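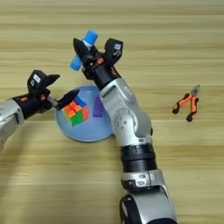 Twelve drives and a bread bin

Leire Figueroa keeps her backup drives in a bread bin. There are 12 of them, mostly from sales, and she can tell you what she paid for each.

"The Drasance was the mistake," she says. "Marked down by 200 dollars, so I bought two."

Figueroa runs the deals newsletter at Trelach, where her job is telling strangers not to buy things. Her current target is the portable SSD, a category she says has been on special for as long as she's been writing about it. The 512 GB Mutarero, for one, has had its "final price drop" 6 times since April.

"At some point that's the price," she says.

Does she recommend it? "Sure. It's fast enough and the cable's decent. I'd skip the case, which is a sock."

She's kinder to Beaulieu, whose drives cost more and rarely get discounted. Her own has been dropped in a driveway and once went through the wash in a jacket pocket. It still mounts, although the colour has suffered.

And the second Drasance? "Still in the wrapper. I gave it to my brother for his birthday and he gave it back."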